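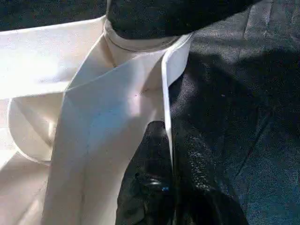

Denise Horrocks would rather see a student spend a whole term on one piece of cloth than hurry through ten easy tasks. A machine that can place a metal block in the same spot all day has told its makers very little, she argues, and cloth is where young engineers learn how much they have left to learn.

Her view has shaped the course from the start. The Applied Manipulation Project at Casden Technical College admits second-year students from the mechanical, electrical and computing programs and assigns them to mixed teams of 5. Each team is given the same brief in the fall: to plan, program and document a household handling task with two robotic arms, and to defend its choices before a panel in March. Fabric must form part of the task. The remainder is left to the students.

This year 54 students are enrolled, the largest group the college has accepted. Applications came from as far away as Endton, where the sister campus offers the classroom portion of the course but has no laboratory of its own. Endton students travel to Casden for their practical sessions and share the late afternoon hours, which are the most sought after on the schedule.

White fabric on a dark surface has become the usual starting point. The contrast gives a vision program a clear boundary to find, and the difficulty can then be raised by degrees. A single flat layer comes first, then a fold, then several folds lying over one another, where the edge that the program finds may belong to a layer underneath. Teams are required to write down which edge they intended to grasp before each attempt. The rule is unpopular in October and is seldom questioned by spring.

"We had been calling it a gripping problem for weeks," said Orhun Kocabaş, whose team chose to work with a fabric-lined frame. "When we read our own notes again, most of the trouble was in deciding where to go. The fingers were doing what we had told them."

His team's task brings soft and rigid materials together. Two arms must work close to each other near an upright pole and a tray of tubing, with fabric gathered inside. The students divided the work between left and right arms early on, and then found that the division did not hold near the base of the pole, where both grippers need the same small space. Much of their second report is given over to the order of movements there - which arm approaches, which one waits, and how far the first must withdraw before the second may proceed.
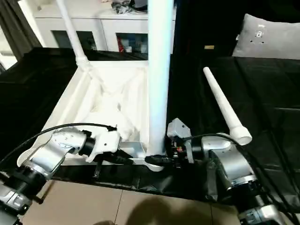
Both grippers at the foot of the pole, with the fabric-lined tray behind.

Records are kept with unusual care. Every attempt is entered in a shared log, and a team must reach 1000 entries before it may request a place before the panel. Failed attempts count in full. The log for the current year stands at 194 pages, and new students are asked to read a portion of the previous year's before they write any program of their own.

Support from outside the college remains modest. Plalteck, a regional engineering firm, contributes toward replacement parts and sends two staff members to sit on the March panel. The Oravec Fund covers travel for the Endton group. Neither has a say in the choice of tasks, a condition the college set out in writing when the course was founded.

Grades rest mainly on the written report, with a smaller share for the demonstration. A team whose arms stop halfway through may still earn high marks if it can account for the stop - and Horrocks notes that such teams often give the most useful presentations.

Applications for the coming year will open after the panel has met. Prospective students may attend one practical session as observers by arrangement with the department office.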